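Keeping a town car ready between rides

Vacuum the back seat first, then the mats, then the trunk. Crumbs get into the belt buckles, and a dry paintbrush lifts them out. Wipe leather with a damp cloth and leave the doors open until it dries.
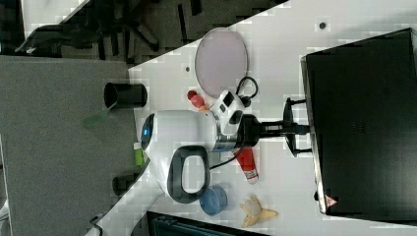 Salt stains on carpet need equal parts white vinegar and warm water. Blot, don't scrub. In February I do this after every airport run — the Drunwood road is the worst for it.

Store water bottles in the door pockets, never in the trunk. Check the tires cold. Charge the dispatch tablet to 80 percent overnight.

Crescencio Olvera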